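Small Chores, Slow Machines: A Gallery
July
By Karla Contreras

My grandmother used to say that a house is never clean, it is only between messes, and I have thought of her a good deal while putting this page together. Readers of this column have been writing in since spring to ask whether a machine can do the chores yet, and I do love the question, partly for selfish reasons (I have two teenagers and a hallway that eats shoes). My short answer is some of them, slowly, and on a good day.

The big, dull jobs came first, as you'd expect. Floors are more or less handled, provided you pick up the socks beforehand. Over in Gamton there is a parcel depot where a machine shifts boxes from one belt to another all night long, and the manager told me it handles about 2,000 in a shift without much fuss. Boxes are kind to machines, though. They have flat sides and corners, and they hold still!

A bedroom is another matter entirely. Think of everything that ends up on a bed by the end of the week: necklaces knotted together, bracelets of every size, the odd ring that rolls off if you so much as breathe on the quilt. Maksym Savchuk, who repairs clocks in Lostberg and has followed all this far longer than I have, keeps a notebook of household jobs he would like to hand over someday. He is up to 43 entries. Sorting jewelry is number 17, well below dishes and folding, and he thinks he ranked it too low. "A plate wants to be picked up," he told me over a very long coffee. "A chain wants to be left alone."

I think he's right about that. A stiff bangle has an edge to pinch and it keeps its shape while you carry it. Strung beads slump, and a heap of them has no obvious beginning, so even I end up poking at it with one finger until something comes free. Then there is the matter of how hard to squeeze, which my own hands settle without consulting me, and which has to be worked out for a pair of jaws every single time.

So would I hand over my own jewelry box? Not this year, I'm afraid, but ask me again, because I said the same thing about the vacuum and now I'd fight you for it.

Comments

harasym_fan: Lovely piece, Karla. My vote is still for something that can match socks. I'd pay good money.

Dot in Hurna: I restring beads for a living and the tangles beat me some mornings too. I wish the machines luck!

Pell: Is Maksym willing to share the rest of that list?

Contact the editor | Copyright Karla Contreras | Back to top

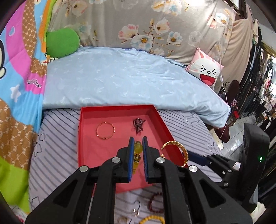 Jewelry sorting, with a red box on the bed and a gold cuff at its right-hand wall. More bracelets lie in front on the sheet.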